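Prusurville Film Society
Minutes of the Programming Meeting
29 September 2023

The meeting was called to order by the chair at the society's screening room. A quorum was present. The minutes of the previous meeting were approved with one correction: the title of the closing feature in the summer program had been misspelled.

1. November sequel season

The programmer reported that the Vidal series has been confirmed for November. The first film will be shown from the society's own print. The distributor, Fivano, has agreed to supply the second and third films in digital form. The fourth film, in which most of the original cast return to their roles, remains under discussion. Fivano has stated that it will not release the film to societies until its run in commercial theaters has ended, and no end date has been given.

Members discussed whether to announce the season with the fourth film listed as pending. It was felt that this had caused complaints in the past – the Zekstead season was mentioned – and that the printed program should list confirmed titles only.

Moved, seconded and carried: that the program go to print with three films, and that the fourth be announced separately if it becomes available.

2. Running order

A member asked that the third film be shown before the second, as the story of the third takes place earlier. The programmer preferred the order of release. After discussion the order of release was kept, 2 members dissenting.

3. Budget

The finance report was received. The cost of the season, including license fees and the hire of a replacement projector lamp, is set at $2,950. Ticket income at the present member rate would cover this if 71 seats are filled at each screening. The room holds 100. The member rate will stay as it is. The guest rate will be reviewed after the season.

4. Post-screening discussion

The discussion after the first film will be led by the programmer. Members were reminded that the later films should not be described in detail on that evening, as many guests will be seeing the series for the first time. The bar will remain open during the discussion but not during the screening.

5. Print condition

The projectionist has inspected reels one and two of the society's print. Reel two has a worn splice near the end and will be repaired. Reels three to five are still to be inspected – a written report is due before the program is mailed. 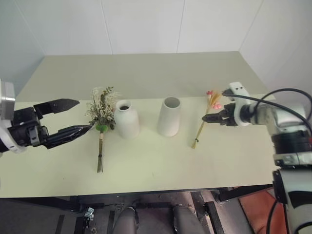 6. Questions from members

Will season tickets already purchased include the fourth film if it is added later?

Season ticket holders will be admitted to the fourth film at no extra charge, provided it is shown before the end of the membership year.

7. Other business

A request to show the films with captions was referred to the projectionist, who will ask Fivano which versions are available. The proposal for a silent comedy evening was held over.

The meeting was adjourned. The next meeting will be held after the first screening of the season, at a date to be sent to members by mail.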